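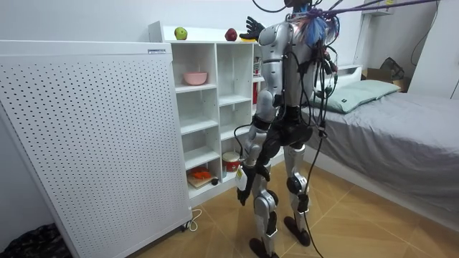
Home | Kitchen | Bedroom | Workshop | Ask us

I am so glad I finally gave in and got a cubby shelf for the bedroom! Ours is a plain white one, and after 12 years of heaping things on chairs it has changed how the room works. A few tips if you're setting one up.

Sort by how often you reach for something, then by size. Everyday bits go in the middle, at chest height, where you can grab them half asleep. Small bottles get lost in deep cubbies, so keep them right at the front – labels out.

The bottom row is best for flat or heavy things. A cutting board is fine down there if the kitchen is as tiny as mine was in Sutthorpe.
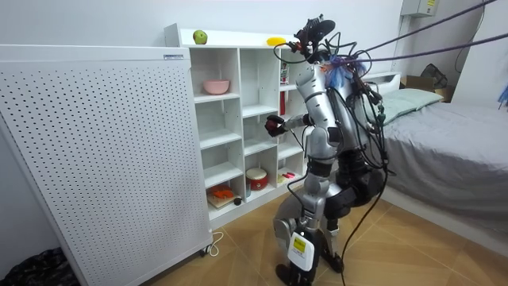 Use the top too, but go easy. Fruit looks so cheerful up there, and you'll remember to eat it! A bowl is happier inside a compartment, where it won't get knocked off (I lost a lovely one that way in May).

Leave a couple of cubbies empty if you can stand it. Bernadette Lindqvist wrote in to say she fills every one of hers and then has to move 9 things to find her hand cream. Oh, and wipe the shelf front to back with a barely damp cloth, corners last – an old sock over two fingers gets right in.

This site uses cookies. Accept | Settings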